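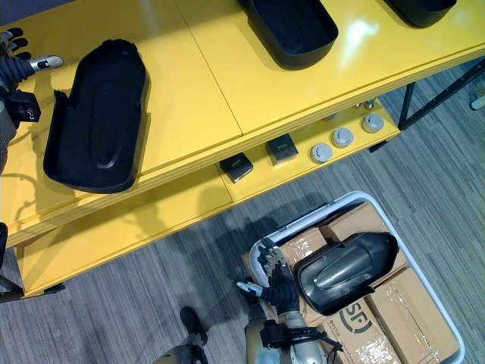 How late can a button press be before it costs a player a round?

In Gaete, one frame is enough. The game runs at 60 frames a second and the tightest punishes in it have a window of 3 frames, so a press that gets read one frame late takes away a third of the room the player had. Most people won't feel it on a menu, or even in neutral. They feel it when they swear they blocked and the character is on the floor.

Monday, December 8, 2025

Bench notes, station delay, continued from the mess on the last two pages.

Really good day. I came in expecting to redo the wiring on the timing box and instead we have a proper lead on the Pestmont complaint, with numbers I believe.

For anyone picking this book up cold: players at the Pestmont weeklies have been saying since August that the stage station feels "soft" next to the side stations. Same game version, same model of monitor, same settings as far as any of us could see. Three different players brought it up separately, and two of them main the same character, the one with the fast low into throw, so they live and die by tight windows. The organizers swapped the monitor. Still soft. They swapped the console. Still soft, according to the players, though by then everybody expected it to be soft and I stopped trusting the reports. Time to measure.

Setup today. The Nirier box closes the button contact electrically, so no thumb involved, and starts its clock at the same moment. A light sensor is taped to the screen over the training mode input display, top left, where the icon flips from dark to bright. The clock stops when the sensor sees the flip. The result is the whole chain, button to light, and I don't have to argue with anyone about which part of the chain is "real" lag.

I used a Drivico pad for every run, the one with the blue tape on the cable. The other Drivico has a worn d-pad and I don't want it near this. Wired, no adapter.

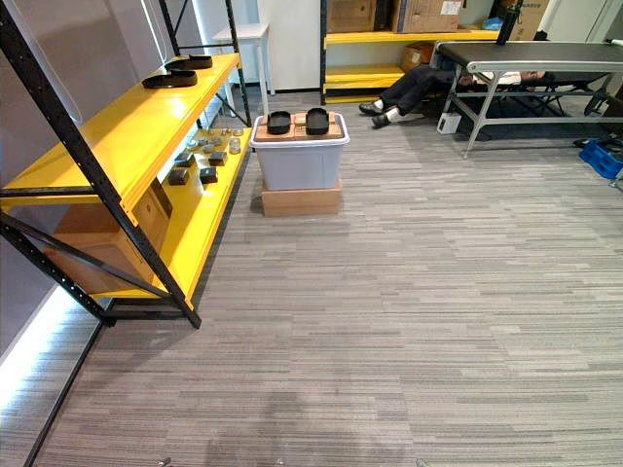

Black shelving unit with yellow shelves, gray bin further back.

First lesson of the day: tape the sensor, then turn the room lights off, then look at the baseline, then start. I did it in the wrong order and got a beautiful set of results that were all the overhead light leaking in around the edge of the tape. Threw that set out. The black cloth tape is far better than the electrical tape for this, it sits flat and comes off the screen without leaving anything behind. Please stop using it for cable labels, we are nearly through the roll!

Second lesson: the press interval must not be a neat multiple of a frame. The box was set up with a fixed gap between presses, which meant that every press in a run landed at nearly the same point inside a frame. You get a lovely tight result and it tells you almost nothing. One run looks fast and the next looks slow, and all that changed was where in the frame you happened to start. I think this is what bit us in the first test at the venue. I've put a random wait between presses now. The spread gets wider, as it should, and the averages finally agree from one run to the next. I ran the same station over and over just to watch them agree. Very satisfying.

Runs. 600 presses per station, side station settings first, stage settings second, on the same bench hardware. All I changed was the software side, copying the stage configuration across item by item.

Side settings: clean. One hump, about as wide as a single frame, nothing hanging off the right side. This is exactly the shape you want, because a press can arrive just before the game looks at the pad or just after, and anything in between.

Stage settings: same hump in the same place, plus a second, smaller hump sitting one frame to the right. 97 of the presses were in it. I got up and walked around the bench when I saw that. It explains so much! Most of the time the stage station is exactly as fast as the others, which is why nobody with a stopwatch app and a phone could catch it, and why the organizers could sit down, play a couple of rounds and say it felt fine. Then every so often a press goes in a frame late. For a player that is much worse than a station that is always a frame late. Good players adjust to a constant delay in a match or two, they do it all the time when they go from home to an event. You can't adjust to a delay that comes and goes.

It also fits the word they kept using. Soft, mushy, "eats my inputs". The game isn't eating them. They arrive, and the input history in the replay will show every one of them, just shifted along. Check this in a replay from the last weekly if we can get one off the stage console. If the shifted presses are visible against the opponent's moves, we could show the players their own match, which would go down much better than my histogram.

So what is different about the stage settings? Going down the list:

Spectator overlay is on. It draws the health comparison and the round tracker for the stream.

Replay auto-save is on.

Color filter for the projector is on.

Everything else is identical, I went through the menus with the two lists next to each other and then had them read back to me.

Tried the color filter first as it was the quickest to switch. Off, full run, second hump still there. Not the filter. I would have bet on it, too.

Replay auto-save off, filter back on. Second hump still there, same size as far as I can tell by eye. Not surprising, as the save happens at the end of a match and we are sitting in training mode the whole time, but now it's on paper. 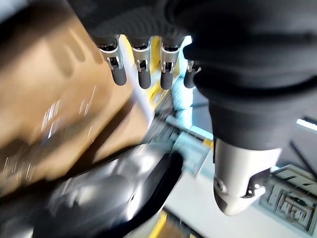
Hand from close in, four fingers and their metal joints.

Overlay off, other two back on. Second hump gone. Gone! I ran it again to be sure, then switched the overlay on again and the hump came right back. On, off, on, off, with a full run for each. It's the overlay.

My guess, and it is a guess: the overlay refreshes its numbers on its own schedule, and when that refresh lands on top of the moment the game reads the pad, the read slips to the next frame. That would give us what we see, a share of the presses late by one frame and none of them late by two. If the refresh is regular, the late presses should come in a pattern in time. The box writes a time for every press, so the answer is already sitting in today's files and I only need to plot it. Wanted to do it tonight but the laptop decided otherwise.

Things I'm not claiming. This is training mode, one character, one pad. A real match has more going on and could be better or worse. I also haven't tested with a second pad plugged in, and every match has two. There is a chance that the late reads hit both players at the same moment, which would be a bit fairer, or that they hit whichever port is read second, which would be a horrible thing to have had on a bracket stage. I want to know this before anybody writes to Pestmont with a conclusion. Player one side has been "the good side" in local superstition for as long as I've been going, and I'd love to see whether there is a grain of something in it.

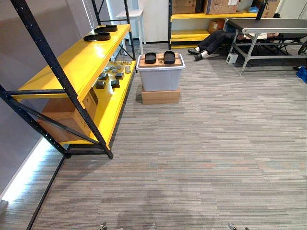 The two-pad test needs a small change to the box. There is a spare output on the Nirier board, but it shares a ground with the sensor, and when I tried it quickly this afternoon the sensor trace got noisy enough to trigger early. Separate ground wire, keep it short, and see if it clears up. If not, run the second pad off its own box and line up the files afterward by the screen flip.

A word about the stream side too. The stream people like the overlay and they're right to, it makes matches far easier to follow for anyone new to Gaete. I don't want to walk in and tell them to kill it. There may be a halfway answer where the overlay is drawn on the stream computer from the captured picture and the console never knows about it. More work for them, no cost to the players. Worth building a rough version here so there is something to show. The round tracker should be simple enough, the health comparison will take some fiddling with the colors, especially with the projector filter in the way.

If that works I'd like to write up the whole method for other local events, with the wiring and the random wait explained properly. Plenty of scenes have one station that everyone avoids, and it would be great to find out how many have a cause that can be fixed from a menu.

Housekeeping on the data. Today's runs are in the folder with the date, named by what was switched on. The set with the light leak is in there too, marked BAD, and should stay there so we remember what that looks like. Old fixed-gap runs from the venue are not comparable with any of this, don't put them on the same plot.

To do, in the order I'd like to do it:

Plot the late presses against time from the files we have.

Fix the ground on the second output.

Two pads, overlay on and off, then swap the pads between ports and do it all again.

One long run in a real match, two of us playing normally, sensor on the input display if it can be left on in versus mode. Check the menu, I think it can.

Ask Pestmont for a stage replay.

More cloth tape.

Left the Nirier box powered and the sensor on the bench monitor so the position doesn't move overnight. Please don't close training mode on it.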